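How to Plan an Off-Season Trip to a Small Coastal Town (and Love It)
Posted 28 July 2020 by Laiba Memon
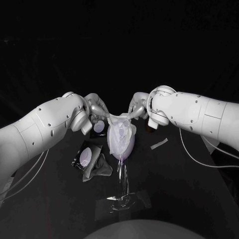

Why October is my favorite month to travel

I've been going to the coast in the fall for years now, and I'm still surprised by how much I get out of it. The water is often warm enough for a swim, the light is gorgeous by late afternoon, and you can walk into a good restaurant at eight and sit by the window! What you do need is a bit more planning than a summer visitor, because timetables shrink and half the websites are out of date. The steps below are the ones I used for Bridgate, a fishing town with one long beach and a hill behind it, and they'll carry over to most places of that size.

Step 1. Find out when the season ends

Look up the ferry or bus timetable before you look at a single hotel. Every small resort has a date when the summer schedule stops, and it's usually printed in tiny letters at the bottom of the page. In Bridgate the daily boat drops to three sailings a week. Write those sailings down and build the whole trip around them. If your dates fall in the changeover week, call the office. The person on the phone will know things the timetable doesn't (mine told me which sailing gets canceled first when the wind picks up).

Step 2. Email the guesthouse yourself

Plenty of family guesthouses take their rooms off the booking sites once summer ends but keep a few open for anyone who asks. Send a short message with your dates, the number of people, and these questions:

Is there heating in the room, and is it included?
Is breakfast served at this time of year?
Which places to eat nearby will be open?
Can someone meet the late boat?

I stayed at a place called Parsa, up 86 steps from the harbor, and paid 40 a night with breakfast. Bring a bag you can carry on your back. I mean it about the steps!

Step 3. Pick a base and stay put

It's tempting to fit in three towns because everything looks close on the map. Off season, one missed connection can eat a day. I like four nights in one spot at the very least, with day trips by bus. By the third morning the bakery knows your order and you've worked out which bench gets the sun, and that's when a place gets really good.

Step 4. Make a two-column day list

Take a sheet of paper and draw a line down the middle. On the left go the things that need dry weather: the headland walk, the boat to the caves, the ruins, the beach. On the right go the indoor ones: the museum, the church with the painted ceiling, the covered market, a long lunch. Don't give any of them a day yet. Each evening, check the forecast and pick from the proper side.

Put opening hours next to everything on the right. Small museums often close by two in the fall, and a few will open only if you phone ahead. The Bridgate one has 2,347 items in its catalog, most of them to do with sponge diving, and I had a whole morning there with a very chatty guide.

Step 5. Do one walk properly

Pick one good walk and give it a full day. Mine was the old mule path to the Traltatance lookout, 422 meters above the harbor. Start early, carry more water than you think you need, and tell the guesthouse where you're headed. Sunset comes quickly at this time of year, so decide on a turnaround time before you leave and stick to it. The view takes in both bays and, on a clear day, the islands to the south. I sat up there for an hour with a cheese pie and was completely happy.

Step 6. Eat what's in season

Summer menus are the same from one end of the coast to the other. Fall ones change with what comes off the boats and down from the hills: wild mushrooms, quince, chestnuts, new wine. Ask what was cooked that day and order it. At Gomum, the little taverna behind the fish market, there's no printed menu at all after summer. You go into the kitchen and point! I had bean stew with fennel on my first night and went back for it twice.

Step 7. Pack for three kinds of weather

Swimsuit and a thin towel
One warm sweater and a windproof jacket
Shoes with real grip, since wet marble paving is very slippery
A small flashlight for unlit lanes
Cash in small bills, as the only ATM may be empty
A paperback you won't mind leaving behind

Step 8. Leave a cushion day at the end

If you have a flight home, get back to the port city the day before. Boats do get canceled in the fall. If yours runs on time you'll have a bonus day in the city, and I've never had trouble filling one of those.

My friend Tùng Tăng used this same plan with two kids along and swapped the mule path for the bus up to the lookout road. He says the only change he'd make is a fifth night. If you try it somewhere else, leave me a comment with the name of the town and what you ate there. I'm already collecting ideas for next year.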